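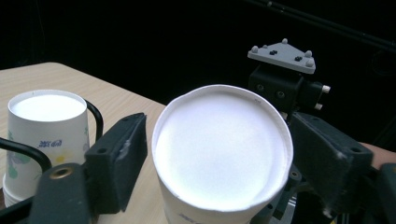
Goodwin's comment on the last entry was that paper cups stored rim up collect dust, and that the whole stock ought to be turned over before anyone takes weights from it. Agreed. Turned over from today.

7/17/18, cup stock, bench 2

Stack is now kept upside down on the light wood table, bases up. Rims were checked one at a time on the way over. Reject if the rolled rim has a flat spot or the seam has lifted. An oval rim is acceptable if it comes back round under light finger pressure. Rejects go in the Simusdale box for glue and solvent use.

Lot 3752, supplier Drirkham. Five cups pulled for the nesting test, 900 g on top, left overnight. No side wall buckled. Two stuck together at the rim and had to be twisted apart. At 800 g in May none stuck, but that was the previous lot and the room was drier, so the comparison is weak.

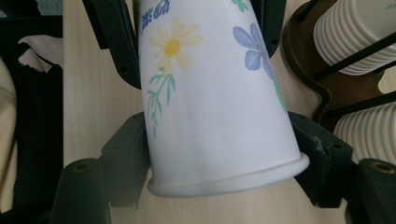
The other thing to settle is lot marking. Pen on the base bleeds into the paper and can't be read after a week. Pen on the side wall has to avoid the print, and with the daisy and the blue flower taking up so much of the wall there isn't a good place for it. Pencil on the base, lightly, no pressing. Tried it on the rejects first and the base didn't dent.

The brown wooden holder stays on the table. Don't load it until the rims are done, cups drag on the way in and it gets hard to tell old damage from new.

Open:
Repeat nesting at 800 g with the current lot, same shelf.
Ask Drirkham if the rim roll changed between lots.
Rorkby wants the base diameter. Calipers squash the edge, use the ring gauge.
Humidity was not logged overnight. Log it next time.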